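Invoice crowdfunding

Invoice crowdfunding is a way for a small business to raise money from many people at once against bills that its customers have not yet paid. A business that has delivered its goods and sent out an invoice may wait weeks or even months to see the money, and in the meantime there are wages, rent and suppliers to think of. With invoice crowdfunding the business lists the unpaid bill on an online platform, a crowd of backers each puts in a small share, and the business gets most of the money early. When the customer finally pays, the backers are repaid with a fee on top.

The practice belongs to the wider family of alternative finance, and it sits somewhere between old-fashioned factoring, in which a single finance house buys the whole bill, and peer-to-peer lending, in which ordinary people lend to a borrower directly. It is also sometimes called crowd factoring or, by people who have been in the trade a long while, simply "bill sharing."

How it works

A listing begins with the seller, the business that is owed the money. The seller uploads the invoice, proof that the goods or services were delivered, and a few details on the customer, who is known in the trade as the debtor. The platform then checks that the bill is real, that it has not been pledged to anyone else, and that the debtor has a decent record of paying what it owes.

Once a bill is accepted it goes up for funding. Some platforms set the fee themselves, while others hold an auction in which backers offer the lowest fee they would be content with. The seller usually receives the greater part of the invoice straight away, called the advance, and the remainder, called the reserve, is held back until the debtor has paid. The fee comes out of the reserve and whatever is left goes to the seller.

Take a small tableware maker that has sent a restaurant supplier a bill for $400. If the advance is set at $377, the reserve is $23, and the backers' fee and the platform's charge both come out of that smaller sum. Real bills tend to be a good deal larger, of course, but the arithmetic is just the same.
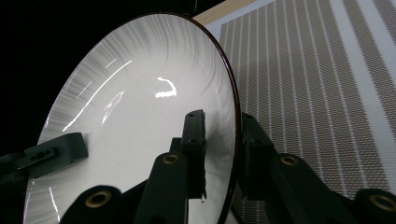 A white plate with a dark reddish-brown rim. Tableware is among the goods that may be sold on invoice.

Recourse and non-recourse

The most important question in any such arrangement – and the one newcomers are most apt to skip over – is who bears the loss if the debtor never pays. Under a recourse agreement the seller must buy the bill back, usually after a fixed grace period. Under a non-recourse agreement the loss falls on the backers, who are paid a higher fee for taking the chance. Many agreements land somewhere in the middle, with the seller covering losses that come from a dispute over the goods and the backers covering those that come from the debtor going under.

Disputes are more common than one might suppose. A customer may say that part of a delivery was short, or that it arrived chipped or was the wrong color, and hold back the whole payment until the matter is settled. For this reason platforms often ask for a signed delivery note, and a few will telephone the debtor before the listing goes live.

History

Selling unpaid bills at a discount is a very old habit among merchants, and for most of its life it was a matter between one merchant and one lender. The crowd came into it once websites made it practical to gather a great many small sums and pay them all back again without drowning in paperwork.

One of the smaller early platforms was Osia, set up by Aivar Tamošiūnaitė, a former bookkeeper who had grown tired of watching sound little workshops run short of cash while they waited on large customers. Its first round drew 137 backers and covered the bills of a single pottery wholesaler, Pîrvu. New listings went up every Wednesday, a custom that regular backers grew rather fond of and that was kept on even after the site could easily have handled listings daily.

Osia later joined with Drulance, which had built software for checking whether the same bill had been pledged twice. The combined business kept the Drulance name for its checking service and the Osia name for the public site. A rival, Tornard, took a different road and dealt only in bundles, so that a backer bought a slice of many bills together and had no say over which ones. Its first bundle held 167 invoices. 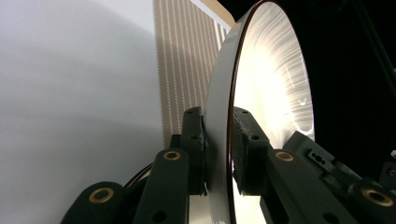 Light reflected in the face of a round disc with a thin brownish-red rim.

Benefits and criticism

For sellers the chief attraction is speed, along with the fact that the decision rests largely on the customer's record. A young business with little history of its own can still raise money if it sells to a well-established buyer. Backers, for their part, like the short terms, as their money is generally tied up for a few months at most.

Critics point out that the fees, which look modest on a single bill, can mount up quickly for a seller that funds every invoice this way month after month. There is also the worry of false invoices, and of backers who put too much into the bills of one debtor without noticing it, since the same large buyer may turn up behind several sellers. Bundles go some way toward easing this second problem, though they make it harder for a backer to know just what has been bought.

See also

Factoring
Peer-to-peer lending
Supply chain finance
Trade credit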